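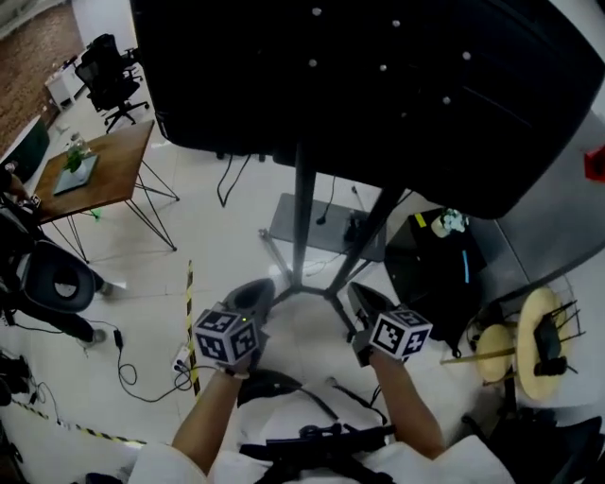 Preguntas frecuentes sobre el proyecto Breveder
Taller compartido Karesent
28 de septiembre de 2019 - Redacción del taller Karesent

¿Qué es el proyecto Breveder?
Breveder es un sistema de teleoperación construido por los socios del taller Karesent. Permite gobernar dos brazos robóticos de sobremesa mediante mandos manuales, cada uno coronado por un cubo blanco con marcadores impresos en blanco y negro.

¿Para qué sirven los cubos?
Los marcadores permiten al programa de seguimiento, denominado Jela, calcular la posición y la orientación de cada mando. Conviene evitar que los dedos tapen las caras impresas. Los cubos dañados se sustituyen completos; no se admiten reparaciones con cinta adhesiva.

¿Es obligatorio el arnés?
Sí. Toda persona que opere los mandos llevará el arnés de correas negras, con la hebilla cerrada sobre el pecho. Se recomienda ropa clara de manga larga.

¿Puede moverse el panel negro montado en el soporte?
No sin autorización previa. El panel, con sus marcas blancas reflectantes, actúa como referencia fija del sistema. Todo desplazamiento, por leve que sea, obliga a repetir la calibración, que consta de 227 capturas. Se ruega igualmente no colgar objetos del poste ni apoyar los pies en el trípode.

¿Qué significan las franjas amarillas y negras del suelo?
Delimitan la zona de trabajo. Durante una sesión, los acompañantes permanecerán fuera de ella. Las regletas y los cables deben revisarse antes de cada uso - en especial los que discurren por el suelo, donde las baldosas dificultan su fijación.

¿Cuánto ha costado la construcción?
El presupuesto aprobado fue de 4,000 euros. A la fecha de esta página se han gastado 1,546, destinados en su mayor parte a motores, cableado y perfilería. La electrónica de control Darwish se diseñó y montó en el propio taller.

¿Puedo reproducir el sistema en mi domicilio?
Los planos y el código están a disposición de los socios. Se necesita una superficie despejada, iluminación uniforme y una toma de corriente próxima. El taller no presta asistencia fuera de sus instalaciones.

¿Cómo se reserva una sesión?
Mediante el formulario interno, con 8 días de antelación. El calendario de octubre ya está abierto - las solicitudes se atienden por orden de entrada.

Última actualización: véase la fecha de cabecera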